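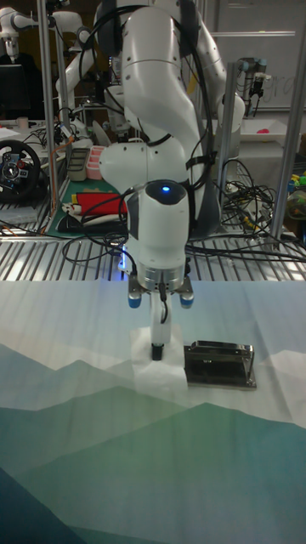

A robotic arm with its tool tip on a white paper napkin.

The state should pay to replace the old boat moorings in Hikiven Bay before another season of seagrass is lost, a marine ecologist who surveys the bay said in an interview.

She said the trouble is the chain. "Each time the wind shifts, the chain drags across the bottom and pulls up whatever is growing there. You end up with a bare circle around every block."

Her last survey covered 320 moorings. Of those, 117 had been switched to a design that keeps the line off the seabed. "Grass is coming back at the edges of those. It's slow. I wouldn't promise anyone a full meadow in five years."
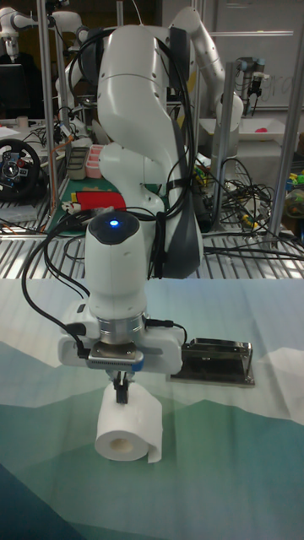

Boat owners have objected to the cost, and she said they have a point. "A person with a small boat got a permit for a chain and a block, and that was legal. I don't think the whole bill should land on them."

She wants the change made first at Ruvel Point, where the beds are thickest and young fish shelter in the summer. The permits there come up for renewal in January.

"If they renew them as they are, we wait for the next round," she said. "I've asked for a meeting and haven't had a date yet."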